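Schwarzzeug: Bestandsliste für dunkle Textilien
Stand: Dezember

Worum es geht

Schwarzzeug ist eine Liste von 243 schwarzen Textilien, verteilt auf 6 Kisten. Entstanden ist sie, weil im Lager Hornley jeder unter »das schwarze Tuch« etwas anderes verstand und am Ende regelmäßig das falsche auf dem Tisch lag. Schwarz gilt als unkomplizierte Farbe. Wer das behauptet, hat noch nie abends um halb sieben einen Rippstrick aus einem Stapel Rippstricke gesucht.

Inhalt der Ablage

bestand.csv — eine Zeile pro Stück
kisten.txt — welche Kiste wo steht, sofern sie dort noch steht
pflege.txt — Waschhinweise, teils vom Etikett, teils aus Erfahrung
offen.txt — alles, worüber noch gestritten wird

Spalten in bestand.csv

nr: laufende Nummer, wird nie neu vergeben
kiste: 1 bis 6
oberflaeche: glatt, gerippt, flauschig, unklar
faltenwurf: weich, steif, beleidigt
quelle: Geerts, Zomel oder Altbestand
bemerkung: freies Feld, bitte mit Maß benutzen

Der Wert »beleidigt« steht für Stoffe, die nach dem Auspacken jede Falte behalten, die sie je hatten. Er war als Scherz gedacht und ist inzwischen bei 53 Einträgen gesetzt. Umbenennen geht nicht mehr, zwei Auswertungen hängen daran.

Gerippte Stoffe

Bei Rippen zählt, was man bei normalem Licht erkennt. Feine, eng liegende Rippen bekommen »gerippt«, auch wenn sie in den Falten ineinander verschwimmen. Über Rundungen gezogen laufen die Rippen in Bögen; das ist kein Webfehler und gehört nicht in die Bemerkung.
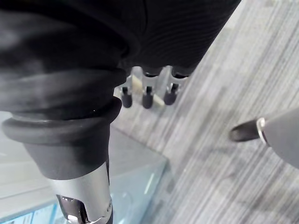 Nestatico fragt dazu, warum es für die Rippenbreite keine eigene Spalte gibt, man könne doch einfach ein Lineal anlegen. Könne man, und man bekomme dann für dasselbe Stück drei Werte, je nachdem, wie stark gezogen wird. Der Vorschlag steht in offen.txt und ruht dort in guter Gesellschaft.

Bekannte Mängel

Kiste 4 enthält Stücke, die bei Tageslicht dunkelblau sind. Sie bleiben drin, bis jemand Kiste 7 beantragt.
Die Angabe »Altbestand« heißt: keine Ahnung.
Fusseln werden nicht erfasst. Die Datei wäre sonst größer als das Lager.

Änderungen

Bitte immer erst das Stück zurücklegen und dann die Zeile ändern — umgekehrt hatten wir das schon. Neue Stücke kommen ans Ende der Liste, gefaltet, mit der Rippe nach außen.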